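Week 4 – Racks, bins and floors

Bring last week's sheet with you, because I'm going to keep referring back to the Kuslow labelling exercise and I've run out of spare copies (sorry, the photocopier and I aren't on speaking terms).

Today is about storage in a working kitchen or prep area, and mostly about open racking. I love open racking. You can see what you've got, air gets around it, and you can wipe it down without emptying a cupboard first. The catch is that everybody else can see it too – including whoever comes to inspect.

**Before you touch a shelf**

- Stand back and look at the whole unit for a minute.
- Start at the top and work down. Crumbs fall, and you don't want to clean the bottom tier twice.
- Leave the floor till last.

When I started out at Badis we had 60 bins and one colour for the lot, which looked terrific and was a nuisance every single morning. If you go with one colour, the label has to do all the work, so put it on the short end at eye height and on the lid as well, if there is one.

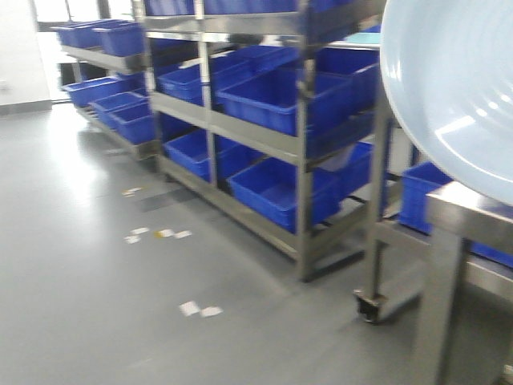
*Storage & Handling Notes, p. 56*

Have a look at the middle and bottom tiers of the nearer rack, at the big blue bins in the centre. The lower one tips out over the shelf edge, and that's the first thing I'd fix. A bin should sit flat with its whole base supported. Push it back, square it up, and if it won't go, it's on the wrong shelf! The steel racks themselves are fine by me, plain uprights and flat shelves, easy to get a cloth along.

Then the floor. Four little scraps of white paper isn't much, but on smooth grey vinyl they stand out a mile, and the glare from the window does you no favours either. Pick up paper by hand before you sweep or mop. Wet paper smears and then you're on your knees with a scraper.

**For your own plan**

Draw your rack on the grid at the back of the handout. Heavy things low, everyday things between hip and shoulder, rarely used things up top. At Magbanua they allow 66 cm between tiers for the deep bins and I've pinched that for our exercise, so use it unless your bins are tiny. Your drawing should show:

1. which way each bin faces
2. where the label goes
3. a clear gap under the bottom shelf for the mop

Bring the plan to the June session. We'll swap and mark each other's in pencil, and then we'll start on the Clastimska shelf list, pages one to three only.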